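Home climate / Evaporative coolers / Clay and water

Omivik Clay Cooler, three-liter model

The Omivik is a small cooler for one room or one desk. It has no compressor and no gas inside. You fill the clay body with water, the water comes slowly through the wall of the pot, and the air that passes over it becomes cooler. People in dry countries did the same with jars hung in a window, long before there was a plug in the wall.

Our clay is made for us by the Hájek pottery. It is fired at a lower heat than a flower pot, so the wall stays open and lets the water pass. Please do not paint or varnish it. A painted pot looks nice and cools nothing.

What you receive
Clay body with lid, 3 liters
Saucer with felt ring
Cotton wick, 200 cm, to cut as you need
Printed guide in English and Turkish

How to use it
Soak the pot for one night before the first use. Fill it in the morning and put it in a place where air is moving, for example between a window and an open door. One filling lasts 11 hours in dry summer weather. In a humid town the water will last longer, but you will feel less cooling — this is the nature of the method and we prefer to say it before you buy.

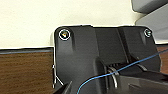
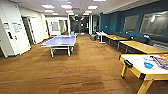

Product text by Canan Akbulut, Omivik workshop, Tesville

Care
After some weeks you may see a white powder on the outside. It is only salt and lime from your water. Brush it off with a dry brush, then soak the pot again. Soap should not be used, as the clay drinks it and will give it back for a long time. If the cooling becomes weak, empty the pot, let it dry fully in the shade and begin again with fresh water.

In winter keep it empty and indoors. A wet pot that freezes will crack, and this is not covered by the guarantee.

Delivery
We pack each pot in straw and double cardboard. Orders made before noon leave Tesville the same day. The last summer batch is fired in November, and after that we take orders for spring only.

Related items
Pistudis window jar, hanging
Spare cotton wick
Felt ring for saucer
Soft brush for clay

This site uses cookies to remember your basket. By continuing you accept them.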